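Robots at work: what happens to the people?

For kids who like asking questions!

Ever folded a whole basket of washing? Boring, right. Now think of doing it all day, every day. At Stitden, a laundry firm, people did just that. Hotel towels, work shirts, football kits. Then in October the robots came in to learn a bit of it. 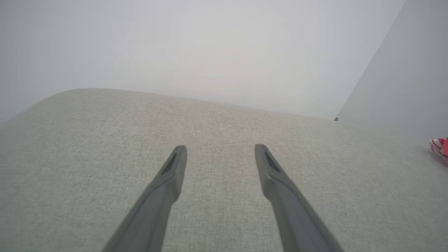
Do robots take everybody's job?
Some jobs get smaller, some change and a few new ones turn up. At Stitden the folding team still has 15 people, but they spend less time folding and more time checking, mending and teaching the robots.

Teaching how? By showing, over and over. One fold can take 36 goes before the robot gets it. Slow! A person does it in 3 seconds.

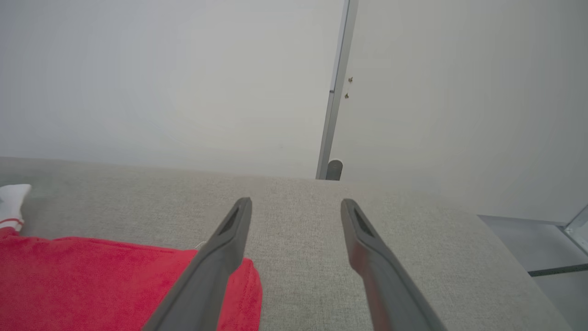 Kobina Quansah used to fold shirts from 6 in the morning. Now he's a robot trainer, had to do a course and everything. He says cloth is the hardest thing to teach becuase it never lies the same way twice. Something red and soft on a grey cushiony top, with two stiff fingers to pick it up... you try it with a pair of rulers. Kobina's wrists hurt less these days. He does miss the chatting at the old table tho.

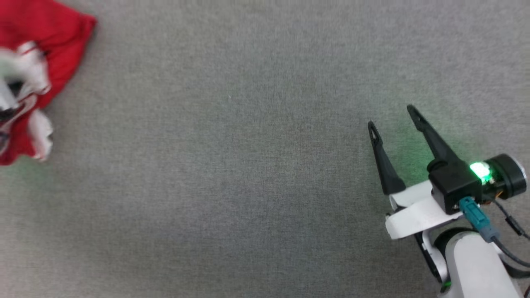 Not everyone was happy at first. Some people worried about their pay, some just didnt like the noise. So the boss had to sit down and listen, and the hours got sorted out. New rules too. Know which lights mean what, like the bright green one glowing by the gripper, and keep your sleeves away from the arms. Everybody learns the rules, even the van drivers.

Try it: ask a grown-up which bit of their job they'd give to a robot. And which bit they'd keep!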